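Parallel grippers for tableware: is the Girovton worth the money over the Motska?

Started by kerfwidth

kerfwidth
Posts: 205
Thursday, 9:14 am

We're picking between two electric parallel grippers for a six-axis arm and I'd like to hear from people who have run either one on dishes, meaning bowls, cups and small plates. The Motska is the cheap one. The Girovton costs close to three times as much, and the sales guy keeps telling me the force control pays for itself. I've heard that line about a lot of things I ended up not using.

The spec sheets are useless for this. Both quote grip force on a steel block, and I don't pick up steel blocks. Has anybody put both on the same arm with the same bowl?

palletjack_58
Posts: 1172
Thursday, 9:40 am

I ran the Motska for most of a year. It's fine. The fingers that ship with it are junk, so throw them out and make your own with some soft pad on the inside. Most of what people blame on the gripper is the fingers.

Force control on a rim grasp is a brochure feature if you ask me. You close to a width, you stop. A bowl rim doesn't change thickness while you're holding it.

mothwing
Posts: 321
Thursday, 10:02 am

Disagree with the above. Rim thickness changes from one bowl to the next even inside one set, and if you close to a fixed width you either slip on the thin ones or push hard on the thick ones. I chipped two before I gave up on width mode. Whether you need to spend Girovton money to fix that is another question.

kerfwidth
Posts: 205
Thursday, 10:31 am

Okay, so that's one vote each. I should say what the setup is. Table covered in brown paper, blue tape grid so we can put things back in the same cell between tries, white bowl, green tray. We go in from above with the wrist pointed down. The tray sits close to the edge of the paper, so the arm is stretched out a fair bit when it gets there.

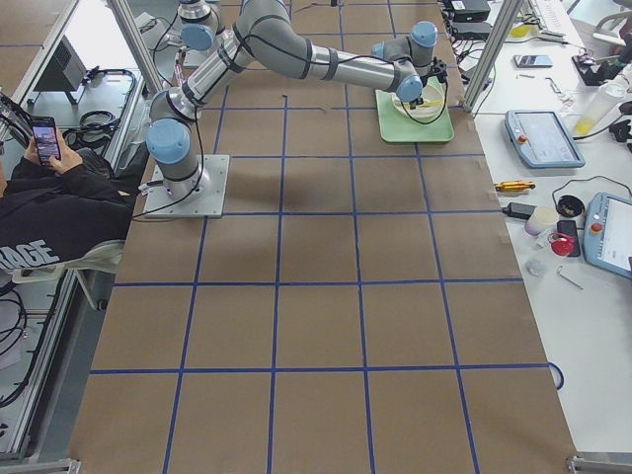
Wrist down at the bowl in the green tray. Ignore the state of the side table.

The plan is to run the same list of starting cells with each gripper and write down every drop and every time the bowl shifts in the tray. I'm not putting much faith in it until both have been through the full list.

palletjack_58
Posts: 1172
Thursday, 10:48 am

Two things before you compare anything.

One, that cable near the bowl. It comes around by the rim and I'd bet money it will touch the bowl on some approaches and not on others. You'll be logging cable bumps as gripper errors. Tie it back up to the wrist.

Two, you've got the forearm way out there. Any slop in the joints shows up most at that reach. Move the tray in a couple of cells and see if your numbers change before you blame the hardware on the end.

mothwing
Posts: 321
Thursday, 11:05 am

Agree on the cable. Don't agree on moving the tray. If the real job needs that reach then test at that reach. Moving everything to the comfortable spot is how vendors get their demo numbers.

palletjack_58
Posts: 1172
Thursday, 11:11 am

I said see if it changes. I didn't say leave it there.

grubscrew
Posts: 58
Thursday, 12:20 pm

Is a second arm going to be used in this? I see a bit of another one at the top of the photo. If you have two arms, put one gripper on each and run them side by side. Saves you swapping.

kerfwidth
Posts: 205
Thursday, 12:37 pm

Thought about it, but then I'm comparing two arms as well as two grippers. They're the same model and they still don't repeat the same. I'd sooner swap the gripper and redo the tool center point each time, annoying as it is.

Cable is a fair hit. I'll reroute it tonight.

dustcover
Posts: 205
Thursday, 1:15 pm

Has the OP looked at the Cakow? It's a three-finger and it centers round things by itself. For bowls I'd take that over either of the two you listed.

mothwing
Posts: 321
Thursday, 1:29 pm

The Cakow is nice until there's a tray wall next to the bowl. Three fingers need room on three sides. I tried it with cups in a shallow bin and spent more time on collisions than on grasping. And plates are hopeless with it.

dustcover
Posts: 205
Thursday, 1:41 pm

Plates are hopeless with everything.

grubscrew
Posts: 58
Thursday, 1:50 pm

Suction for plates.

mothwing
Posts: 321
Thursday, 1:58 pm

Until one has a ridged bottom or a bit of water on it.

kerfwidth
Posts: 205
Thursday, 4:22 pm

Asked Manolakis (our distributor) if they'd lend a Girovton for longer than a week. They said yes, if we send them the results. I told them they'd get the results whichever way they come out, and the guy went a little quiet.

For the first round both grippers get the same homemade fingers with the same pads. Width mode on both, then force mode on the Girovton as its own separate run. If force mode doesn't clearly beat width mode on mixed bowls I'm buying the Motska and spending the difference on a better camera mount.

palletjack_58
Posts: 1172
Thursday, 4:40 pm

That's a decent plan. Use more than one set of bowls though, or mothwing will be back in here.

mothwing
Posts: 321
Thursday, 4:52 pm

I will. Also log the pad wear. My pads went shiny and the drop count climbed, and I spent an afternoon in the controller settings before I looked at the rubber.

kerfwidth
Posts: 205
Thursday, 5:06 pm

Fresh pads at the start of each run, then. I'll post the drop sheet in this thread when the Motska runs are finished. Girovton after that, probably May before the loaner gets here.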